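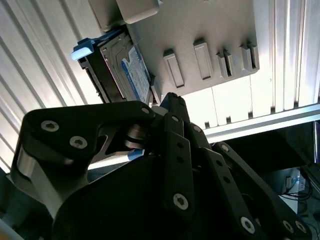 COMMUNITY TECH

Old computers, new homes: the October drive is on

Our fall computer drive is back at the Giltasham branch library, and we could not be happier with how it's going! People have already dropped off 33 desktops and a whole shelf of laptops, and the back room smells like dust and warm coffee. Jocelyn Sutherland has been at the sorting table most afternoons, and she says the donations are in better shape than last year's — several only need more memory and a good cleaning.

Every machine gets its hard drive wiped before anything else happens to it. If you'd like to keep your photos or tax papers, please copy them off before you come in. Can't get the thing to start? Bring it anyway and ask for Colton Robichaud, who will try to pull your files while you browse the new mysteries.

Our goal is 300 computers by the end of the month, with the first batch going to the adult reading program on Marchuk Street. We can take desktops, laptops, keyboards, mice and flat monitors (no tube TVs or printers, please). Loose power cords are very welcome — we never have enough of them!

Drop-off is at the side door until 8 p.m. on Friday, and during regular library hours the rest of the week. Ring the bell if your load is heavy and we'll come out with the cart.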